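Grip force is the wrong number to lead with

Vendors quote grip force first. Pludlow lists 80 newtons for its parallel jaw, Unilero lists 40, and buyers conclude the Pludlow is the better part. For bathroom work I think that reading is a mistake.

We ran both on a Stirkodix controller, 10 trials per task, six tasks. Pressing a flush button and holding a brush by its handle need little force. They need fingertip compliance and a wrist that can approach at an angle.

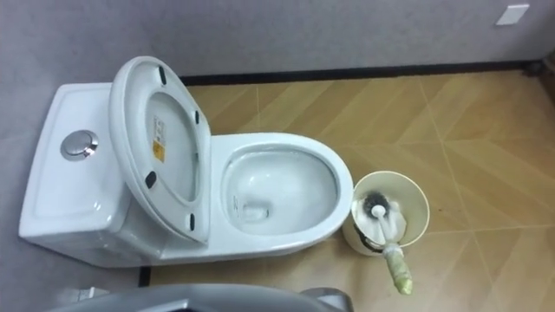
The Unilero gave us more of both -- its pads yield before the arm faults. The Pludlow held harder and stopped more often. Dow's camera mount made no difference to either. I would publish compliance first and put force in the appendix.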